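Thursday was open house at the Erent workshop in Savville, and what a turnout! The sign-in sheet had 356 names on it by closing, up from 200 last year, and the 2 p.m. demo ran so long that the coffee was gone before it finished.

The big draw was the hand-held gripper station. You hold one gripper in each hand, the black-and-white marker cubes ride along, and your movements become practice material for the robots. Cups and a little bunch of flowers on a plain wood table, and people couldn't get enough of it.
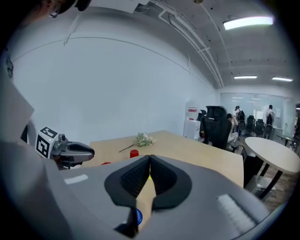 ## Try it yourself

Seltedier, which runs the training program, kept the sign-ups open all afternoon, and 73 visitors took a turn. It's harder than it looks (you lose all feeling in your fingertips!) but most people had the hang of it after a few tries. Red, yellow and blue cups, upside down on the table, made a great first exercise.

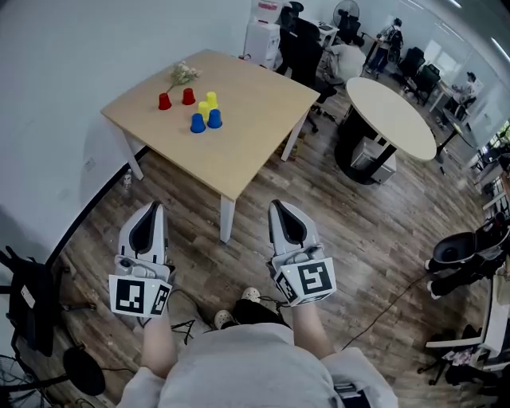

Kumarasinghe said the best part was hearing kids ask how a robot knows when to let go, and hopes to have a longer session for schools in February.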